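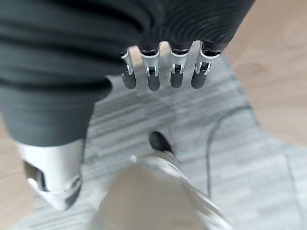 パルヴァネ・ナセリ(Parvaneh Naseri)
Tandent 遠隔教示担当

Re: [Grostel-ML 809] グローブ操作で教えるときのコツ

みなさん、こんにちは。ナセリです。

7/9/19 の Azimi チームからの投稿:
> 遠隔操作でハンドに片付け作業を教えています。
> 腕の動きはわりと素直に真似してくれるのですが、
> 指を閉じ始めるタイミングがデモごとにばらつきます。
> 操作者を一人に固定したほうがいいでしょうか。
> あと、手首カメラの映像だけで操作するのは無謀ですか?

わかります、うちもまったく同じところで詰まりました!

まず操作者ですが、うちは2人で回しています。一人に固定すると確かにデータはきれいに揃うんですけど、その人の癖(私の場合、つかむ前に一瞬ためらう癖)までしっかり覚えてしまうんですよね。3月に録ったぶんを再生したら、ハンドが私そっくりに迷っていて、恥ずかしいやら可笑しいやらでした。

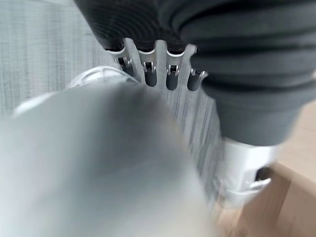
それで、二人で先に「閉じ始めの合図」だけ決めることにしました。指先が対象の真上に来たら、いったん手を開いたまま止める。そこから一息で閉じる。細かい軌道は各自の好きにしていい、という緩い決まりです。これを入れてから、タイミングのばらつきはかなり気にならなくなりました。

手首カメラだけの操作は、無謀とまでは言いませんが疲れます(笑)。手前のグリッパーが大きくぼけて写り込むし、速く動かすと背景が流れてしまって、奥行きの見当がつかなくなるんです。私は慣れるまで横にもう一台カメラを置いて、Sitberg の画面に並べて出していました。
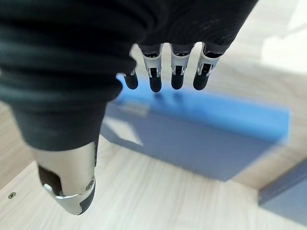 もうひとつ、親指のこと。四本の指ばかり目で追っていると、親指が置き去りになりがちです。平たいケースみたいなものを相手にするときは、先に親指の位置を決めてから残りの指を寄せるほうが、私はずっと楽でした。操作グローブの親指だけ感度を少し下げておくのもおすすめです。

それから一回の収録は40分まで。私はこれを超えると、だんだん雑な手つきになってきて、見返すとすぐわかります。
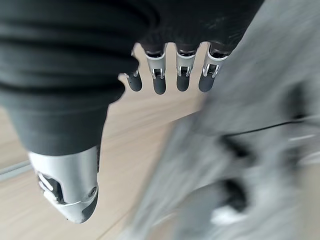 失敗したデモも、すぐには消さないでくださいね。うちは全部で4000本あって、つかみ損ねてやり直した回には別のラベルを付けて残しています。床の上の作業だと、やり直しの動きがあとで役に立つことが多い気がします。

ところで、そちらのハンドは指のカバーをどうしていますか?うちは蛇腹の折り目がどのくらい動きに影響するのか、まだよくわかっていなくて。試した方がいたらぜひ教えてください。

ナセリ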